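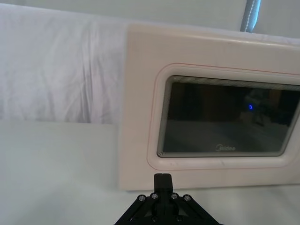
How do you make a picture out of tiny stones?

Hi, I'm Trinity, and I make mosaics! A mosaic is a picture built from lots of little pieces of stone, glass or tile, all stuck down close together. Stand right up against one and you mostly see coloured squares. Walk backwards and suddenly there's a face looking at you (I still love that bit, and I've been doing this for 14 years).

The little pieces have a funny name. They're called tesserae, and you say it TESS-er-ee. One on its own is a tessera.

My favourite mosaic is in the old church at Poltura, and it's 1000 years old. It shows a saint in a blue cloak with a big gold circle behind his head. That circle is called a halo, and artists used it to tell people, "Look, this person is holy!" Lots of people back then couldn't read, so the walls told them the stories in colour.

So where does the gold come from? It's real gold, but only a teeny bit of it. The maker takes a sheet of gold that's been beaten thinner than paper and traps it between two layers of glass, like the jam in a sandwich. Then the glass gets snapped into squares. The glass on top keeps the gold safe from scratches and dirty fingers. 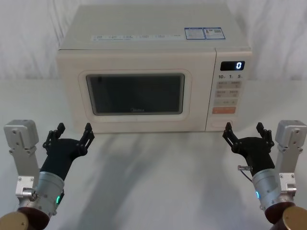
A cream-coloured microwave on a white tabletop.

Now for the sticking. First you draw your picture on the wall, or on a board if you're making a small one like mine. Next you spread some wet, sticky plaster over one patch of it. Only one patch! If you cover the whole thing, it'll go hard before you get there and you'll be chipping it off all afternoon. I did that with my very first mosaic, which was meant to be a rooster.

Then you press the pieces in, one by one. The old mosaic makers had a clever trick here. They tipped some of the gold pieces a little bit, so they weren't all lying flat. When candles flickered in the church, each piece caught the light at a different moment and the whole halo twinkled. At Poltura it still does, if you go late in the day and sway from side to side like I do.

Want to have a go? You don't need glass. Cut up coloured paper from old magazines into squares, draw a big simple shape (a fish is good) and glue your squares inside the lines. Leave a skinny gap between them so you can see each one. Start with the outline, then fill in the middle. My fish has 6 different greens in it and one orange eye, and I'm very proud of him.

Trinity Sorensen

More to read
Why are so many old paintings done on wood?
What is a fresco?
The bell tower at Namach
Colours from dirt, bugs and rocks
Stained glass windows, part 2

Contact us | © Lirport Young Makers | Back to top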